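Tuominen cable dressing kit - four months on a shared arm

I put off buying this kit for ages. It's a bag of sleeves, hook-and-loop wraps and little clip-on saddles for running hoses and wires along a robot arm, and my first thought was that I could do the same job with tape and a bit of patience. I'd been doing it that way all winter, and I was sick of it.

Some background so you know who's talking. I share a workshop with Stellan Tangen, and our long-running build is a bin picker: an old KUKA over a gray metal bin, a gripper on the end, and whatever junk we feel like throwing in. The software side is Stellan's. I get the mechanical side, meaning every snagged cable is my fault (he does remind me!).

The kit comes in two sizes. I got the bigger one with 32 wraps and 9 saddles, plus a coil of split sleeve. The wraps are terrific. They go on with one hand, they come off clean, and you can slide a new line into the bundle without undoing the whole run. I've opened and closed the same ones all summer and they still grab.
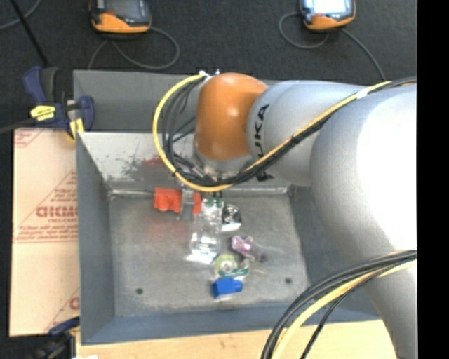
The KUKA at work over our bin, with the big yellow cable loop out past the orange wrist.

That loop is where I have my one real complaint. Our wrist turns a lot, so the cables need plenty of slack there, and the saddles want everything held flat and close. Set them tight and the bundle pulls when the wrist rolls over. Set them loose and they creep down the arm over an afternoon. I ended up leaving them off past the last straight section and letting the loop swing free, and I'm fine with that, but the leaflet makes it sound like they'll go anywhere.

The split sleeve is so-so. It's stiff out of the bag and it fights you on anything thicker than a thumb. Margaux Bailly at the next bench told me to warm it with a hair dryer first, and that helped a ton - wish the leaflet had mentioned it. I also tried the Jidik sleeve on an older build, and that one was softer but frayed at the ends within weeks.

Would I buy it again? The wraps, yes, today, and I'd take a double bag of them. I'd skip the saddles unless your arm mostly moves in big slow sweeps. Four stars from me. Stellan says three, but he's never had to thread the sleeve.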